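Search this site Go

Pool attendants + swim lesson helpers wanted, Kulley Swim Center

We're short for the fall. Need people who like water, kids and early mornings (doors open 6 a.m., sorry). Six-lane indoor pool, open all year, plus the warm shallow pool for lessons.

Pay: $38 per lesson block, 12 blocks a week to start. Front desk shifts paid seperately, ask.

You need:
- to swim 200 yards without stopping
- current CPR card, or get one before September. We pay for the class
- okay with cleaning locker rooms. Everybody does it

Nice to have: taught lessons before, any age. Second language. Own whistle lol

Swim test is Thursday, 7 p.m., Esden Street entrance. Bring suit, towel, ID. No need to book just show up. Can't make it? Leave a message at the desk, ext. 3294, and we'll find anohter time.

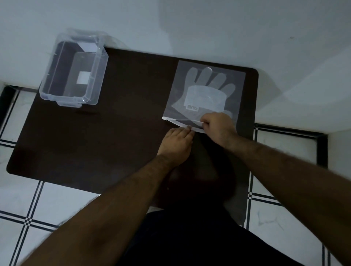
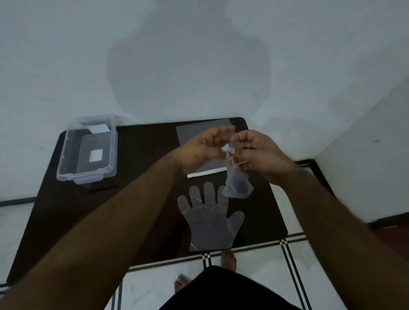
Si-woo Myung: Is the 200 yards timed? And can I do mornings only, I have classes after lunch.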